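Home | Notebook | Hardware | Tasks | People | Search
Print this entry | E-mail this entry

Jun 21, 2025
Entry by Eustaquio Nava, table 2

Plate-to-tray task, hand-held grippers, second day. Goal is 200 usable demonstrations before we move on to bowls. Dagim Mersha did the first half, I did the rest.

Started by redoing the gripper width calibration. The left one was reading slightly open when fully closed, same fault as in April. Re-zeroed it and the reading held through the first block. If it drifts again, swap the encoder and stop fiddling with the offset.

Task as we are running it now: left gripper takes the plate by the rim, lifts, carries it over the tray. Right gripper meets it on the far side of the rim, and the two lower it together. Release left first, then right, back both hands off to the start position and hold still for a second. The hold matters for Sanna, which cuts the episodes on hand speed and will merge two of them if we rush. 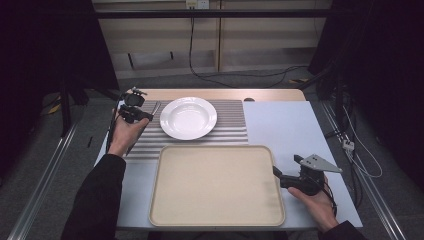 Start position, left gripper over the mat, right gripper by the tray. Plate toward the back.

Dagim was pinching the rim from above and I was coming in from the side. Both work by hand, but the policy trained on mixed data last time hesitated over the plate and closed on nothing. We agreed on the side approach for everyone. His from-above episodes are tagged and kept out of the training set – do not delete them, Fliko may want them for the comparison.

The glaze is slick and the short fingers slip if you catch less than a fingertip's depth of rim. Slowing down before the lift helped more than squeezing harder. Episodes with a slip and a regrasp are kept if the regrasp is clean. Dropped plates are thrown out.

Tracking was lost a few times when the right wrist rolled too far in. Keep the elbow low. Watch the left cable too – it pulls on the wrist if it gets under your forearm, and the pull shows up in the recorded path.

Plate start positions: we had been putting it back in nearly the same spot every time without noticing. From now on, move it between episodes and turn the tray a little every few runs.

To do:
- finish the block, then run the replay check on the Vullero arms at half speed
- try rubber tips on both grippers
- ask Grerton about a lighter cable
- write the side approach into the task sheet

Contact the lab | Copyright 2025 | Back to top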